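Astine Park fans forum > Matchday talk

Bowling changes in the last over – am I the only one still mad?
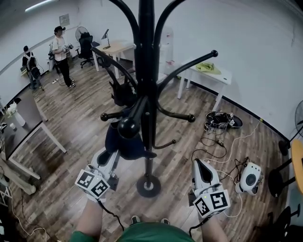 coverpoint_dad
So I got home from the Dalisay game and I still can't sleep. We had them needing 14 off the last over with our best seamer sitting on three overs, and we gave the ball to the kid. The kid! I like him a lot, he has a lovely loopy action and he's going to win us plenty of games, but you don't throw an 18-year-old leg-spinner the last over with a short boundary on the leg side. Two sixes in the first three balls and that was that. I've been coming to this ground since 2009 and I can't remember leaving it that grumpy.

Talk me down, somebody.

lateswing
Can't talk you down, I was yelling the same thing from the bank. My wife moved seats.

grakholm_exile
Disagree with both of you. The seamer went for 19 in his third over and he was bowling full tosses. Did you want more of those? The kid had 2 wickets and the batters hadn't picked his googly all night. I would have made the same call. He missed his length twice, it happens.

coverpoint_dad
He went for 19 because two of them were edges over the keeper! Anybody can get edged.

grakholm_exile
And the other eleven runs?

coverpoint_dad
I was in line for fries for some of it, I'll give you that one.

nightwatch77
What got me was the field. Bowl the kid if you want, fine, but why was mid-wicket up in the ring? Everyone in the ground knew where the ball was going. The guy next to me called it before the first one even left the hand, and he had told me ten minutes earlier that he mostly follows hockey.

lateswing
Somebody had to come up, we were behind on the over rate. It was that or long-off.

nightwatch77
Then bring long-off up and make them hit straight. It's way longer down the ground, especially at the Climance Road end.

lateswing
Hmm. OK yeah, I'd take that.

teabreak_tess
Can I say something nice? The crowd was 2539, they read it out at the innings break. I remember the first season after we moved from Grakholm, when we got 1033 for the opener and most of them had free tickets from the bakery. I took my two nieces and they had a blast, they got the kid's autograph afterward and he stood there signing for ages even though he must have felt awful. I thought that was pretty classy for somebody his age.

coverpoint_dad
That is nice, and now I feel bad. For the record I'm not blaming him at all, I'm blaming whoever tossed him the ball.

grakholm_exile
You did open with "the kid!" and an exclamation mark.

coverpoint_dad
It was an affectionate exclamation mark.

square_leg_larry
Unpopular opinion – we lost it with the bat. We were 90 for 1 and then we blocked for four overs like it was a test match. Another 15 runs and the last over doesn't matter. All of you are arguing over six balls when we wasted twenty-four of them earlier.

nightwatch77
Pitch was getting slower though. Their spinners were gripping it and turning it square by then.

square_leg_larry
Theirs turned and ours got hit over the scoreboard, on the same pitch. Take a single! Sweep one! I didn't see a reverse sweep all evening and we have a guy who plays it in the warm-up every week.

teabreak_tess
He got out to it in March and got an earful from the members, so maybe that's on us a little.

square_leg_larry
I may have been one of the members.

lateswing
Anyone know if the shoulder is OK? Our opener was holding it when he came off, and he didn't field for the last part.

teabreak_tess
I saw him out by the parking lot carrying his own bag on that side, so hopefully just sore. I didn't ask.

grakholm_exile
Good to hear. We're away at Dalisay next, same opponent, much bigger boundaries. I'd give the kid the last over again and I'll happily come back here and eat my words if it goes wrong.

coverpoint_dad
Screenshotting this. I'd use him in the middle, overs 9 to 13, and save a seamer for the end. Who's driving up? I've got two seats free, leaving from the Astine Park gate at noon, chip in for gas and no talking about mid-wicket before the bridge.

nightwatch77
I'll take one. Can't promise about mid-wicket.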